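Ticket: Small item tidy-up, ball released late or not at all
Product: Mensah two-arm, table tasks
Site: Pranero, Vudivthorpe workshop
Opened by: Mahnaz Jafarzadeh
Assigned to: Jad Shboul
Status: Open, waiting on site

Mahnaz Jafarzadeh, 09:10
We are testing whether the Mensah can clear a table at the end of a play session. The job is the sort of thing a parent or a nursery worker does without thinking: pick up the small toys, put them where they belong, then fold or stack the cloths. Picking up is fine. The trouble is putting down. With the small football, the arm goes to the pitch mat, stops above it and waits. Sometimes it opens after a long pause, sometimes it goes back to the start position still holding the ball. We ran it 20 times this morning and got 13 good placements. The rest were stops or returns.

Software is the September release. Nothing was changed on our side before the fault began.

Jad Shboul, 09:45
Thanks. Please send the wrist view with the ball in the grip, and tell me what grip force is set for small items. Also, do you get the same thing with any other object?

Mahnaz Jafarzadeh, 10:20
Grip force is on the default. Wooden blocks go down every time. A rolled sock goes down every time. It is only the ball.

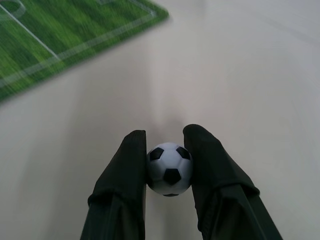
Can it be left to tidy the table by itself overnight while we wait for a fix?
Please keep someone in the room for now. The stop is safe, but after a return with the ball still held, the next pick will start with a full gripper and the run will be wasted.

Jad Shboul, 11:05
Looked at the wrist view. The ball sits low between the fingers, with both tips a little above the top of it. In that position the tips may get to the mat before the ball does, and the release check on the September build waits for both the height reading and the contact reading to agree. With a block they agree. With a ball this size held this deep, I think contact comes first, the height reading still says "not there yet", and the arm waits until it times out.

Two things to try, one at a time please:

1. Under small items, set grasp depth to shallow. Leave the force alone.
2. If that makes no difference, put depth back and raise the release height by one step.

Mahnaz Jafarzadeh, 13:30
Did step 1. Ran it 20 times. No returns, but a few of the drops rolled off the mat and one went on the floor. Step 2 not tried yet.

Jad Shboul, 13:50
No returns is what I wanted to see. The rolling is a separate matter. The arm opens both fingers at the same speed and then lifts straight away, and a ball needs a moment to settle. I'll ask Edivaldo Rezende about a slower open. He wrote the release part.

Edivaldo Rezende, 14:25
Slow open exists but it is hidden. Service menu, release, profile 2. It adds time to each placement, so don't use it for the blocks. Can I see the whole table as well? I want to know what the other arm is doing during the hold.

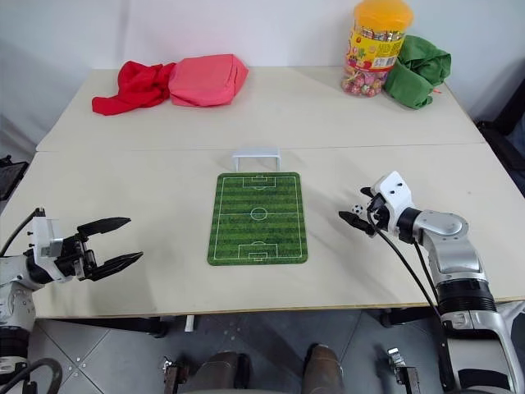 Profile 2 should be enough for the ball, and I'd leave the rest of the release settings where they are. On the wider question in your first note, I would split the job in two when you report back to your managers. Hard toys on a clear mat are something the machine can do now, given the right settings. Cloth is still poor. You have the red cloth partly tucked against the coral-pink one at the back left, and the green one bunched up against the sweet jar on the other side, and I would expect the arm to have trouble telling where one thing stops and the next begins. If you run the fold test today, spread the cloths out first and move the jar off the table. That is cheating a bit, I know. A person would just pull them apart.

Mahnaz Jafarzadeh, 15:40
Profile 2 on, shallow depth on, 20 runs with the ball. All of them placed and stayed on the mat. It is slow. Samer Rawashdeh, who clears the tables here, says he could have done the whole room in the time. He is right, but he would also like to go home earlier.

Fold test not run. We'll do it once the cloths are sorted out.

Jad Shboul, 16:05
Good. Please don't close the ticket yet. I'd like one more set tomorrow from a cold start, with the logs on, before I ask for shallow depth to become the default for balls. I'll open a separate ticket for the cloths under Luren, as they handle the folding module.

Luren ticket raised and linked. Waiting on cold start logs from site.

Contact support | © Mensah Service Desk | Back to top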